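# The arms have come for the flat-pack

My first job, at sixteen, was screwing legs into garden tables in a shed behind a furniture shop. I was terrible at it. So when I heard that Herrero, a small assembly firm in Stundelow, had started handing some of its table work to a pair of robot arms, I'll admit I went along half hoping they'd be terrible too.

Teresa Ó Gríofa met me at the door with a mug of tea and a pair of safety glasses. She's been there 16 years and has put together more plastic furniture than anyone I've ever met (she reckons 500 pieces in a good September, when the rental companies all want their orders at once). Her wrists, she told me, are older than the rest of her.

"It's the twist that gets you," she said. "You've got the leg in one hand, you're holding the top steady with your knee, and you're twisting. All day. Then you go home and can't open a jar."

The arms have been in since spring. They're not quick. Teresa and I stood and watched for a good while, and I found myself leaning forward, willing them on, the way you do with a toddler and a spoon. 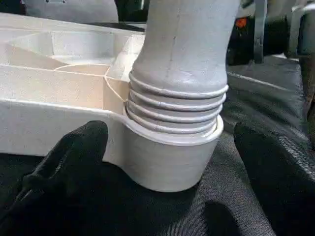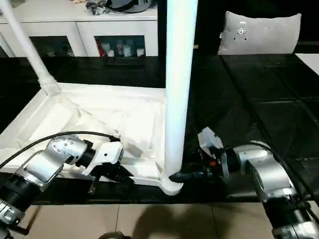 Bjarke Østergaard looks after the software side, and he was refreshingly frank about how much coaxing it takes. People feel when a leg has seated properly, he said, and they don't even know they're feeling it. Getting a machine to do the same has eaten most of his year. He now asks Teresa to talk out loud while she works, and writes down what she mutters. Some of it can't be printed here!

That's the bit I hadn't expected. Teresa's job has turned into something closer to teaching. She spends her mornings with the arms and her afternoons checking finished tables, and she's had a pay rise for it – a modest one, she was keen to add. The twisting has nearly gone from her week.

It isn't all rosy. There were 4 people on the bench last year and there are 3 now. Kári Bech left for the Nustel depot over in Pritville and wasn't replaced. The firm says he'd been planning to go anyway, and when I rang him he said much the same, though he did add that he'd have liked to be asked to stay. Saoirse Hennessy, the youngest on the bench, worries that there won't be a first job like hers for whoever comes next. I thought about my shed and didn't have much of an answer for her.

Before I left, Teresa let me have a go at a leg myself. I got it in crooked. She took it out, handed it back to me and told me to listen for the click.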